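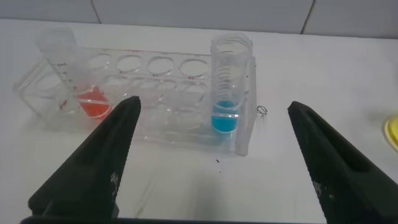 Figure 2. A clear acrylic test tube rack on a white tabletop.

4.2 Shared Objects and the Etiquette of Putting Things Back

The interviews in Section 4.1 were supposed to be about authorship disputes. We had prepared a guide with questions on credit, seniority and who gets to stand where on the poster. What people wanted to talk about was racks. They also wanted to talk about the good scissors, the label printer and a timer that had gone missing in October, but racks came up first and stayed longest, and after the fourth interview we gave in and added a prompt.

This section deals with what we call return norms: the unwritten rules that say where a shared object lives, who may move it, and what is owed to the next person. Return norms have been studied in kitchens, tool sheds and toy libraries. Laboratories have had less attention, perhaps because they have written rules for nearly everything and it is tempting to assume the written rules are the ones people follow.

The two sites differ in size and temper. Prultmont is a teaching laboratory with a paid stores desk, a sign-out sheet and up to 200 students passing through in a term. Venaron is a small private testing firm where 17 people share one long room and one sink. We expected the sign-out sheet to matter. It did, in the sense that everybody at Prultmont could tell us exactly why they had not filled it in.

Their reasons fell into a pattern. A thing taken for a few minutes was felt not to have been taken at all. One student described carrying a rack to the far bench and back as "just moving my work," and was puzzled that we might think of it as borrowing. Another signed out glassware faithfully but never plastic, on the grounds that plastic was "more like furniture." The stores desk held the opposite view and held it warmly. Marijke Van Hecke, who ran the desk during our fieldwork, kept a private list of objects that had, in her words, gone on holiday.

At Venaron there was no sheet and much less drift. Objects went home at the end of the day with a regularity that we at first put down to good character. Longer observation suggested something plainer. The room is arranged so that anyone standing at the sink can see every bench, and everyone ends up at the sink. Jolien Maes called it the cheapest management system she had ever worked under, and she had worked under Petrauskas, a filing scheme of such detail that the firm dropped it within a year — the binder is still used to prop the window.

Partial Use and the Problem of the One Tube

The hardest cases were not missing objects but objects left partly in use. A rack with every hole filled belongs, for the moment, to somebody, and people walked around it without comment. An empty rack was free to anyone. Trouble began in between.
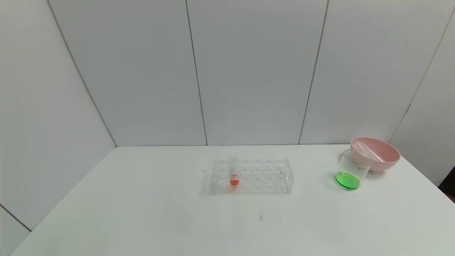
Participants at both sites agreed that a rack holding one tube could not simply be taken. They agreed on nothing else. Some held that the tube conferred full rights over the rack, all the empty holes included, until its owner came back. Others held that the owner had a right to one hole and that a considerate person would move the tube to a smaller holder and leave a note. A third group, mostly older staff, said they would take the rack, tube and all, put it beside their own work, and wait to be shouted at. Tineke Timmermans reported that in her experience the shouting never came, and that the tube in question had usually been forgotten by the person best placed to shout.

We found it useful here to borrow from the older literature on seat saving. A coat on a chair in a library makes a claim, and the strength of the claim depends on how much the coat looks like something a person would come back for. A newspaper does less well than a coat. In the same way, participants read what was left behind for signs of intent. A labeled tube was taken seriously. A labeled tube with a date was taken very seriously for the first day and then, as the date receded, became evidence for the prosecution. An unlabeled tube was, at Prultmont, an occasion for a lecture, and at Venaron an occasion for a general question shouted across the room.

Notes deserve a paragraph of their own. We photocopied every note that participants were willing to give up, and the collection is not a monument to human kindness. Politeness declined steadily with the length of the exchange. The longest chain began with "Hi! Is anyone using this?" and, after replies in different colors of ink, closed with a single underlined word that the editors have asked us to leave out. No author of any note in the chain admitted to writing it, though Marloes Koster recognized the handwriting of two of them and declined to say more.

Attempts at Reform

Both sites had tried to fix the matter before we arrived. Prultmont painted colored dots on shared items, one color per bench. The dots worked until the benches were renumbered. Venaron held a meeting, the minutes of which record an agreement to "be more aware," and no further action. In a later round the firm bought extra racks, reasoning that plenty would end the quarrel. Lotte Leemans, who placed the order, told us that the new racks filled up with single tubes at the same rate as the old ones, and that the quarrel had moved to shelf space.

This result fits the survey data collected under the Muvberg project, where offices that added meeting rooms saw no drop in complaints about people sitting in them alone. Supply seems to change what is fought over faster than it changes how much fighting there is. We would not push the comparison far. The Muvberg offices were larger and had carpets, and our own sample is too small to carry much weight.

We can say that talk about ownership at both sites leaned very little on who had paid for a thing and a great deal on who had last been seen with it. Section 4.3 takes up the refrigerator, where the same norms apply, only with more feeling.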